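Lokudwood Home Assistance Project
Progress report to the Flesow Fund
Submitted by Hemi Lockyer, April 10, 2019

Spending to date

We have spent 54 percent of the equipment budget. Most of that went to the two workstations and the simulator licenses, both of which were bought in November as planned. The robot itself has not been ordered. The line for grippers and spare parts is untouched.

Quotes

We asked for quotes on a two-armed robot and received 3. Hafþórsson is the lowest on the base unit, but shipping and the service contract are billed separately and bring it close to the others. Atus includes a year of service and a second set of fingers. The remaining supplier could not commit to a delivery date, so we have set that quote aside for now. Copies are attached to the budget sheet.

The Atus price is good until the end of the grant quarter. We would need your approval before then, as the purchase is above the limit we can sign for ourselves.

Simulation work

Until there is hardware, all trials are run in simulation. We have 20 living room layouts built and have logged 300 runs of the table clearing task. Each layout has a low table with household items on it, such as a plate, a bowl, a laptop and a lamp, and furniture close by.

The runs are being used to settle what we buy. Reach is the main question. Items at the far end of a table are hard to get to when a couch blocks one side, and a longer arm costs more and needs a heavier base. We are also comparing gripper types on shallow bowls and flat plates. Results on plates are still poor and we do not want to order grippers until they improve. 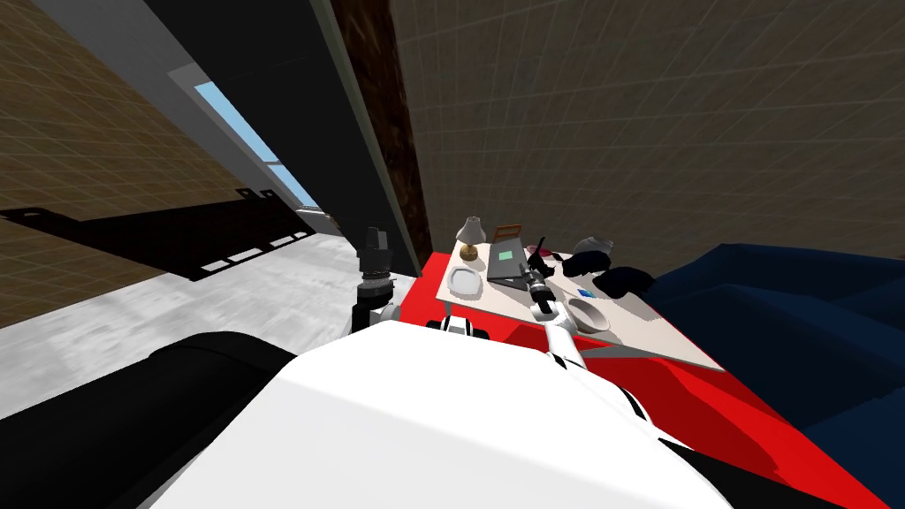

Requests for next quarter

1. Approval to order the base robot from Atus.
2. Permission to move unused travel money into the spare parts line.
3. A later due date for the gripper order. The revised schedule is on the second tab of the budget sheet.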